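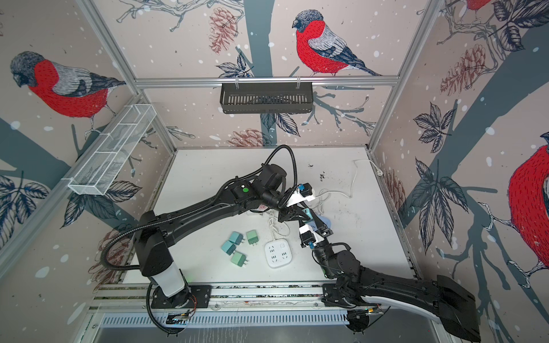 The bench, bullfinch side.

Inventory of a Room, by Brenda Sosa

The clerk from Hiltard arrived at nine with a clipboard and a form in two parts. Part one was for fixed items. Part two was for items that could be carried by one person. She had done 37 of these inventories since March and had not needed a second sheet for any of them.

She began with the walls, as the form required.

Wall covering, she wrote. Printed paper, pinkish-beige. Tree trunks, pine cones, snow. Birds.

The form had a box for condition and a box for remarks. Under condition she wrote "fair." Under remarks she wrote "bullfinches" and then, after checking the spelling on her phone, left it as it was. The birds had red breasts and gray backs. The one on the left wall had its head lowered. The big one on the right was much larger than the others, and little of it showed but its red breast and its feet on the branch.

The tabletop was white. She measured it twice and got the same number. The rails were aluminum and counted as fixed. The black basket on the back rail hung from two small clear hooks, and this caused a delay. A fixed item, according to the Grolulley guide, was one that needed a tool to remove. The hooks did not need a tool. The rail did. She read the paragraph again and entered the basket in part two and the rail in part one, with a note linking them.

The long wire basket on the left was empty. The form did not ask about contents. She wrote "empty" anyway.

Her mother had kept a basket like it by the back door, for gloves. After the sale of the house the basket went to a cousin in Mahuika, and the gloves went into a bag, and the bag was in the clerk's hall closet under the vacuum cleaner. It had never been entered on anything.

She turned the page.

The power strip took longer than the walls. It was long and white, with a button beside each charger, and the chargers stood in it in single file.
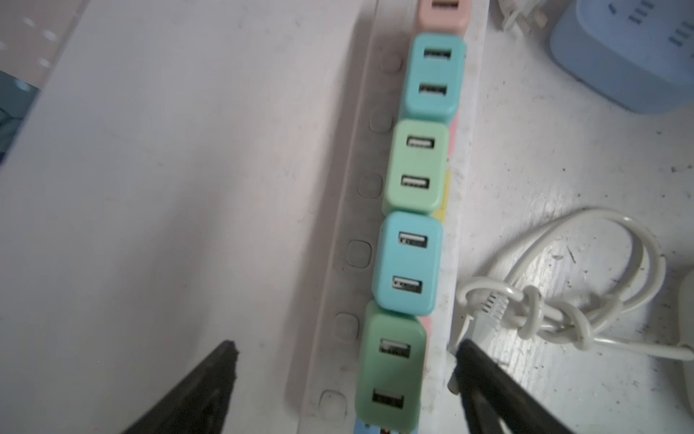 Item 90, part two. Entered as one unit.

The question was whether a charger in a strip was part of the strip. The guide gave the case of a lamp and its bulb (one item) and the case of a desk and its lamp (two items). It did not give the case of a strip and its chargers. She called the Drumutus office and was put on hold. While she waited she wrote down the colors on the back of the form, going down the row: pink, turquoise, green, turquoise, green, blue.

It was not a pattern. It was close enough to one that she read it a second time.

The office came back on the line and asked for the value of the item.

"Each or together?" she said.

"Whichever is less work."

She said together. The office gave her a code and hung up. She entered the code, wrote "dusty, smudged" under condition, and considered the matter closed. Then she wrote the colors again, in the remarks box, in small letters so they would fit. The box was meant for damage. The last word ran over the line into the space for the signature.

She dated the form 2025-06-16 and signed beside the word "blue."

There was still the floor to do. She put the cap back on her pen, took it off again, and wrote: Floor.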